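**Damp patch on chimney breast, old terrace in Sturnomley. Does it need a cowl or a vent?**

Posted by Yaman_Terrace, January 15, 2023

We bought a mid-terrace in Sturnomley last year. The date stone says 1916 and as far as I can tell the walls are solid brick. The fireplace in the back bedroom was boarded over by a previous owner and plastered flush, with no vent. The one downstairs is open but not used.

In the back bedroom there is a brownish patch on the chimney breast, a bit below the ceiling. It gets darker when the weather is wet and fades when we have had a dry week, but never goes away. I painted over it with a stain block in the autumn and it came back through in the same shape. The wallpaper at the side has also started to lift.

One roofer quoted £2498 to take the stack down to below the roof line and tile over. He didn't go into the loft. A second one said it only needs a cowl. The stack is shared with next door, who still use their gas fire, so I'm not sure the first option is even allowed.

Things I have checked:

- no water tank or pipes near that wall
- gutters cleared before Christmas
- loft timbers next to the chimney feel dry to the hand, but the brick is darker on one side

What should I do first? I'd like to avoid paying for the wrong job.

---

**Kurniawati Osman**

Don't take the stack down. If next door have a gas fire on it then their flue is in there, and you would need their agreement in writing and very likely a party wall notice as well. A roofer who quotes for that without going into the loft is not one I would use.

A brown stain that comes and goes with the weather is usually old soot salts. Coal was burned in that fireplace for decades and the salts soaked into the brick and plaster. They pull moisture out of the air, so the patch darkens on damp days even when there is no leak at all. Stain block won't hold it for long. But you can get exactly the same look from rain coming down an uncapped flue, so you have to rule that out before touching the plaster.

I would do it in this order:

1. Get someone up to look at the pots, the flaunching (the mortar they sit in) and the lead where the stack meets the tiles. Ask for photos.
2. Have your own disused pots capped with a vented cap. Leave next door's alone.
3. Cut a vent into the boarded fireplace in the bedroom, low down. An ordinary plastic hit-and-miss one is fine, but leave it open.
4. Wait. Solid brick dries slowly, and you won't know much before March at the earliest.

If the patch is still there after a good dry spell, hack off the plaster on the breast, go well past the edge of the stain, and replaster with something suited to old walls. Lime is the usual choice. Gypsum straight on to salty brick will give you the patch back.

The darker brick in the loft is worth a closer look. Go up during heavy rain with a torch and see whether it is wet on the day. Mark the edge of the dark area in pencil and check it again a week later.
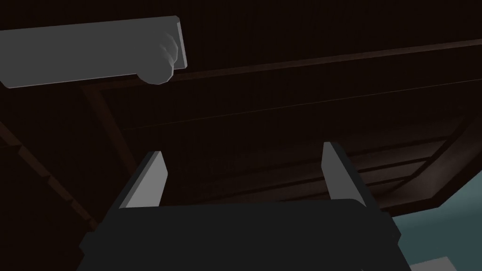

Yaman_Terrace replied that the vent sounded simple enough, but wanted to know whether opening the fireplace up would make the bedroom colder, as it is already the coldest room in the house.

A little, yes. With a capped pot it is a trickle of air and you would have to hold your hand to the vent to feel it. A damp wall loses heat faster than a dry one, so over a whole winter I doubt you would notice. Keep the bedroom door open in the daytime if you can.

One more thing — before you cut the vent, check what is behind the board. In a house of that age it may be full of rubble and old nests. If so, have the flue swept first, otherwise the air has no way through.

---

**slate_and_half**

Had the same thing in our last place. It was the lead flashing, it had slipped. Two hours' work and the roofer charged us for half a day. Get 2 more quotes at least and only from people who will go in the loft.

---

**Toltis**

Just use a damp seal paint, I used the Lovix one in my hallway and it has been fine for over 10 months. Two coats and let it dry overnight between them. Cheaper than all of the above.

*Reply from Kurniawati Osman:* A hallway wall is a different case. Seal a chimney breast and the salts will push the paint off, or the stain will come out round the edge of it. Please leave it bare until the pots and the flashing have been looked at.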